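Last updated: September 21, 2019

Purkomside Shared Workroom - Users' Meeting
Minutes

Present: 26 signed the sheet, a few more came in after the start. Apologies as listed on the door.

1. Last minutes
Agreed. One correction, item 5 should read "Flasari room" and not "front room".

2. Tables
The white-topped tables are marking badly. Glue, pen, mug rings, a burn on the one by the sink. Radell quoted for new tops, too dear this year. Agreed to carry on with mats instead and look again in July.
Complaint that the mats get rolled up and shoved behind the radiator. They must be left flat. If you move one, put it back.
Cutting straight on the table top is still going on - please stop.

3. Mugs and drinks
Long discussion. Kitchen is down to four mugs that anyone would want to drink from. Benavides room users say theirs have walked, Flasari room say the same about theirs. Request that people bring their own and take them home again.
Proposal to ban drinks from the workroom altogether. Voted down, fairly clear. Agreed instead:
- insulated mugs or mugs with a lid only in the workroom
- drinks stand on the mat, never on the bare table or the windowsill
- anything left on the draining board at the end of the month goes to the charity box
Someone asked if flasks count. Yes.
Washing up liquid has run out agian. To be added to the regular order.

4. Clearing up after sessions
Evening groups mostly good. Afternoons less so. Small bits are the problem, they get left on the mats and the next group doesnt know if they are rubbish or wanted. Agreed a tray by the door for odds and ends, emptied every fortnight. Tray to be bought, up to £4 from the kitty.
The rule on mugs applies at clearing up time too - take it with you or wash it.
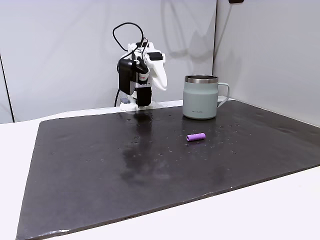
Sage-green insulated mug and small purple item on the black mat, workroom table.

5. Lost property
Box is full. One umbrella, three scarves, a good many single gloves, reading glasses in a brown case. To go out on the hall table for two weeks, then charity.
Question whether keys should be kept longer. Yes, hold in the office.

6. Money
Kitty stands at £61 after the kettle. Tea and biscuits come to some £26 a month, more when the Benavides room is booked out. Suggestion to put up the weekly contribution, left for next time as not enough notice given.

7. AOB
Back window sticks, dont force it. Light over the coat hooks flickers, reported to Purkomside office twice already, will chase - still waiting on a date. Bins go out the night before, not the morning.

Next meeting: same room, date to go on the noticeboard. Items for the agenda in the box please.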